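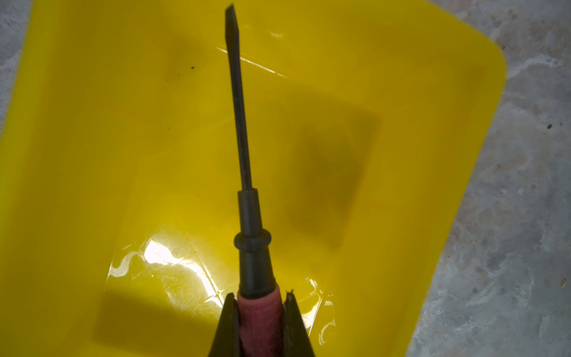 The slotted screw is a threaded fastener whose head is cut with a single straight groove. It was long the standard fixing in Canadian joinery, and remains in use on switch plates and period hardware. The matching driver has a flat blade at the end of a thin round shaft, narrowing to a squared-off tip. Harms of Dromville listed 20 sizes.

Category: Fasteners | Hand tools
Search this encyclopedia... Go

Comments (2)

Jana Kasten: Is the Harms catalogue held anywhere?

Bastian Diekmann: Wedadbridge library has a grey bound copy.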